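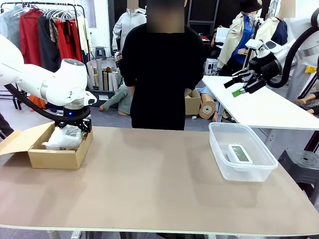
An open box and a clear tub on a tan tabletop.

How to mail something breakable to your mum

5 min read

My mum lives two provinces away and has received, over the years, a great many fragments from me. The last was a gravy boat. She glued it and uses it at Thanksgiving, facing me. I've since learned to pack, mostly from Nilmini Amarasinghe, who ran the parcel counter at our drugstore for 16 years and has opinions on tissue paper I can't print.

What you need

A sturdy cardboard box, a second box that fits inside it, a pile of soft filler, decent packing tape and a kitchen scale. Masking tape is for painters. Old grocery bags make fine filler if you crumple them properly, and you have a drawer full of them, so don't pretend.

1. Wrap each piece by itself. Lids come off and get their own wrapping. Teapots want their spouts padded until they look faintly ridiculous.

2. Put the wrapped piece in the small box and fill the gaps. Close it and shake it beside your ear. If it rattles, open it up and add more. You will be tempted to call it close enough. See gravy boat.

3. Put 2 inches of filler in the bottom of the big box, set the small one in the middle, then stuff the sides and top. The flaps should need a little persuasion to close.

4. Tape the centre seam and both end seams, top and bottom. String is charming and catches in sorting equipment.

5. Weigh it before you buy postage. My first guess at a parcel's weight was off by 9 pounds, and I was corrected in front of a lineup.

6. Write the address on the box and again on a slip of paper inside. Labels peel, especially in January, when they've been through a snowbank.

"Fragile" stickers

Buy them if the colour pleases you. Nilmini's advice was to pack as though the box will be dropped from waist height by someone thinking about lunch.

Mum's birthday is in June. I'm sending a butter dish.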